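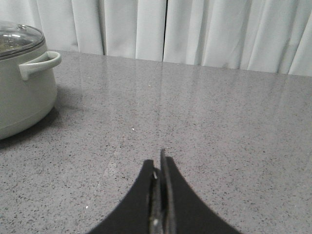 Marzo, casi las 9 de la noche.

Hoy he cocinado por primera vez en la cocina nueva y quiero escribirlo antes de dormir, porque mañana voy a olvidar las cosas pequeñas. Escribo en español, como me he prometido. El diccionario está al lado del cuaderno y solo lo abro cuando la palabra no viene sola.

La encimera me gusta más de lo que pensaba. Es gris, con muchos puntitos negros y algunos blancos, y brilla tanto que la cortina blanca se refleja en ella. En el piso de antes tenía azulejos con juntas, y en las juntas quedaba siempre la harina. En esta paso el paño una vez y ya está. El único defecto es que las migas se confunden con las manchas de la piedra, y tengo que buscarlas con la mano, como una persona ciega.

He guardado los platos en el armario alto y he dejado las ollas fuera. La olla verde grisácea es demasiado grande para el cajón. He intentado ponerla de lado, después boca abajo, y el cajón no cierra. Se queda entonces sobre la encimera, delante de la cortina, y me parece que no queda mal. El color es tranquilo. Mi madre diría que una cocina con una olla a la vista es una cocina donde alguien come.

En la tienda Bellini había comprado zanahorias, un puerro, cebollas y las mazorquitas. Aquí las llaman también «maíz baby», pero a mí me gusta más mazorquita, es una palabra que suena como lo que es. Me costaron 2 euros y 29 céntimos, me parece caro para una cosa tan pequeña. Quería hacer la sopa que comíamos en la cantina de Clunis, donde la servían con mucho jengibre y muy poca verdura. Yo quería hacerla al revés.

La duda era cuándo poner el maíz. En el libro que tengo dice de ponerlo con las zanahorias, pero recordaba que en la cantina estaba todavía duro, y que eso era lo bueno. He escrito al grupo de vecinos de Prukgate, que normalmente sirve para hablar del ascensor y de los paquetes perdidos.
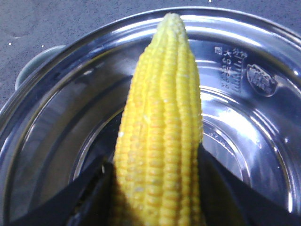

Sérgio Coelho contestó que el maíz pequeño se pone al final, cuatro minutos y no más, y que si lo dejaba media hora con las zanahorias iba a comer cuerda. Preguntó también si pensaba salar el agua antes o después. Según él, la sal va al final, y sobre esto no quería discutir con nadie.

Le di las gracias y le hice caso en lo del maíz. En lo de la sal no, porque yo la pongo siempre al principio y soy demasiado mayor para cambiar esto también. He cambiado ya de casa, de idioma y de compañía de teléfono.

La sopa ha salido bien, un poco clara. Puse demasiada agua, porque no conozco todavía las medidas de estas ollas y calculo con los ojos. La zanahoria la corté gruesa y tardó mucho. Las mazorquitas quedaron firmes, hacían ruido entre los dientes. He comido dos platos de pie, al lado de la ventana, y después me he sentado para comer el tercero como una persona educada.

He anotado en la última página del cuaderno: menos agua, más jengibre, el puerro más fino. También tengo que comprar un salvamanteles. En el folleto de Nastent, que venía con las llaves, explican que no se debe poner nada muy caliente directamente sobre la piedra. Hoy he usado una toalla doblada y ha funcionado, pero ahora la toalla huele a cebolla y es una de las buenas.
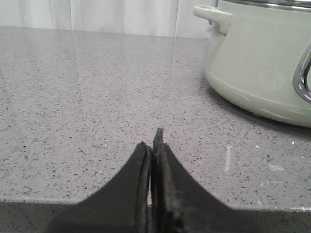

Tampoco sé todavía qué hacer con las tapas. Las he puesto de pie detrás de los platos y cada vez que abro el armario se caen con un ruido terrible. La vecina de abajo debe pensar que toco la batería. Mañana busco un soporte, o las cuelgo en la puerta por dentro, si consigo que alguien me preste un taladro. Podría preguntar en el grupo, pero no quiero preguntar dos veces en la misma semana, van a pensar que no sé vivir sola.

Me ha quedado sopa para mañana. La he pasado a un tarro grande y espera en la nevera. Las ollas las he lavado a mano, con la esponja suave.

Palabras nuevas de hoy: encimera (la sabía, pero nunca la había usado), salvamanteles, colar, «a ojo». He escrito arriba que calculo con los ojos y creo que se dice a ojo. Lo dejo sin corregir, así lo recuerdo.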